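### 4.2 Recording towel episodes

Revised August 2021, M. Laxdal

The Lodik recorder will tell you an episode is "good" if both arms reported positions the whole way through. Don't believe it. It has no opinion on whether a towel was moved.

1. Home both arms from the Tellell panel.
2. Put one towel in each basket. Vary how they sit.
3. Start the recorder, then wait for the tone.
4. Do the task at an even pace. Stop the recorder before homing.
5. Watch the playback and mark it keep or drop yourself.

**Caution:** Keep hands out of the enclosure while the arms are live. The soft stop is not an emergency stop, whatever the Stoica brochure implies.
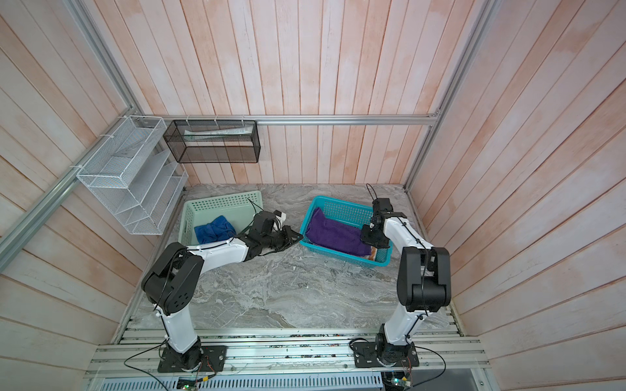
Variety is where most sets fall down. Our May set had 3388 episodes and I'd trade the lot for 245 that differed from each other. A crumpled towel, like the blue one on the left, asks for a different grasp than a folded one, like the purple, so record plenty of both. Swap the colours between baskets too, or the model may learn "purple goes right" and look clever until the Stulcombe demo.

**Note:** Check that the gripper cable loops clear the basket rims before each batch. Drop any episode where one snags.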